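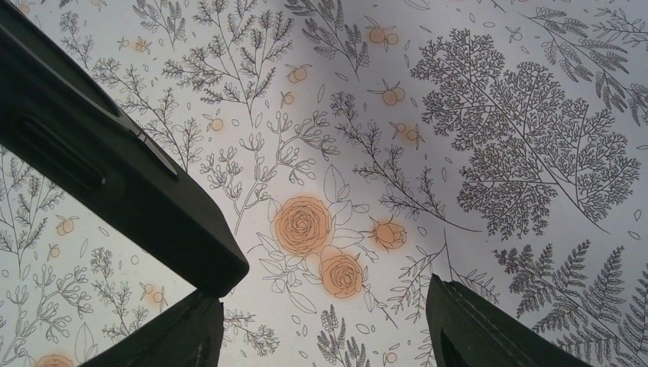

Page last changed: August 25, 2020

Subject: Re: Pitfall counts at Gunura, lower ditch

On the Trosia list a member wrote:

> The spring count for the lower ditch is given as 301 newts in the
> summary and 337 in the site sheet. Which should we use? Also, were
> the traps on the Amini side open on the same nights?

Use 337. The summary was drawn up before the sheets from the north fence were entered, and it has not been corrected on the Nastora pages yet. Both figures include recaptures, so neither should be quoted as a population size.

The Amini traps were open on the same nights except for 3, when the water table rose and the buckets had to be lidded. Those nights are entered as blanks. Please do not read them as zeros – the spreadsheet will average them in if you let it.

On fence length: the drift fence at Gunura is 500 metres, measured along the ditch. The older map shows it stopping at the culvert, and any catch per metre worked out from that map will be too high.

Belly patterns were only recorded for great crested newts. Smooth newts were sexed where possible and released on the far side of the fence. Juveniles are in a separate column and are left out of the sex ratio.

The autumn session starts in October. If you want the raw sheets before then, ask on the list and say which format you can open.

Trosia records desk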